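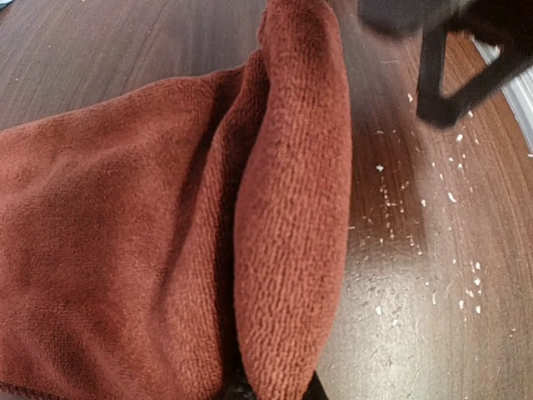
Crumbs should never touch a microfiber cloth, according to Drindora, who left a comment on my last cleaning post. Vacuum the table first, then wipe, or you'll be picking bits out of the pile until January.

I read that a couple of times, because I do the opposite. I wipe first, and I only get the vacuum out if the floor looks bad too. I don't think either of us is wrong. It depends on the crumbs and on the table, and I have a dark wood table with a shiny finish that shows everything.

On a light table you can have breakfast, leave the crumbs until lunch, and no one will say a word. On dark brown wood every white speck shows from the doorway. I knew this when I bought it and I bought it anyway. I like the color.

So the way I do it is this. Anything that can be moved gets moved to the edges, plates and mugs included. If I have the energy I take them to the sink, but most days they just go to the side and I work in the middle. Then I take a dry cloth, folded over once, and start at the back.

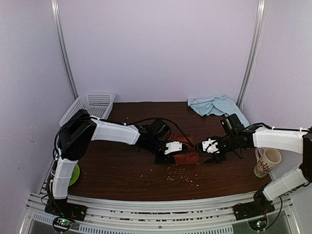 Folding matters more than the brand of cloth. A flat cloth pushes crumbs ahead of it and they go everywhere, including off the far side and onto the floor. With a fold you get a soft thick edge, and the crumbs collect against that. When one side is full, you open it up and fold it the other way, and you have a clean side again.

I bought a pack of 20 cloths from Cukness two years ago. They came in a rusty red that I wouldn't have picked, but that was the color on sale. They have held up fine. The hems are still on, and they've been through the wash more times than I can say. Before that I had the Sodeo ones, which were thinner and started to curl after a month. I still use those for the car.

One thing I will give Drindora is that crumbs do get stuck in the loops. Toast crumbs are the worst for this. Sugar is not bad at all, it falls right out if you shake the cloth over the sink. Rice is easy. Bread with seeds on it is somewhere in between.
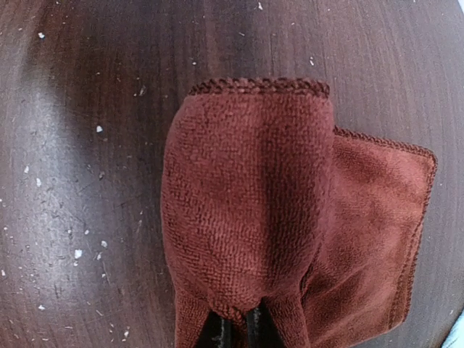 The other worry with wiping first is scratches. If you press down hard on something gritty and drag it across a glossy finish, you can leave a mark. I go with the grain and I don't lean on it. Any scratches I've added run the same way as the wood does, so they don't bother me much. Circles are what I would stay away from, especially near a window.

After the dry pass I do a damp one. Water only, cloth wrung out as hard as I can manage. I tried the Nijs wood spray for a while and it left a film that I had to buff off, so that was twice the work. There's half a bottle under the sink if anyone wants it.

Then a last dry cloth, a different one. I keep a blue towel around for spills, but I don't use it for this last part, as it leaves lint.

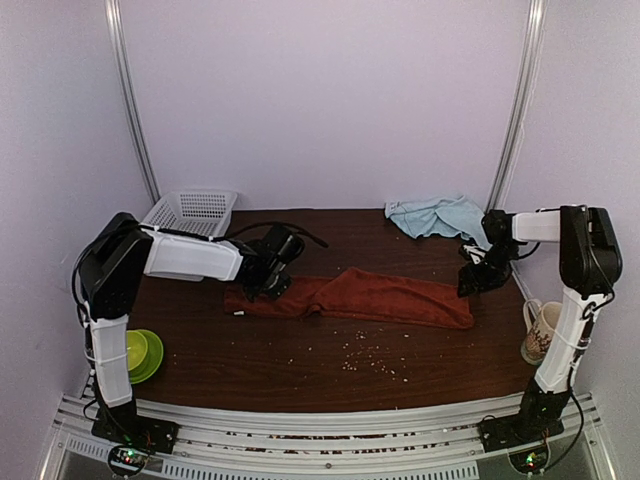

Washing them is simple. Warm water, no fabric softener, and nothing else in the load that sheds. I shake them outside before they go in the machine. They dry overnight on the rack, and I fold them in quarters and put them back in the drawer under the toaster.

I did try it the other way on Sunday, vacuum first with the brush attachment. It was quick. It was also loud, the cord had to come across the kitchen, and I still needed to wipe afterward for the coffee ring. For a big mess I'd do it again. For breakfast I'm staying with the cloth.

Next post will be the oven door, if I get to it.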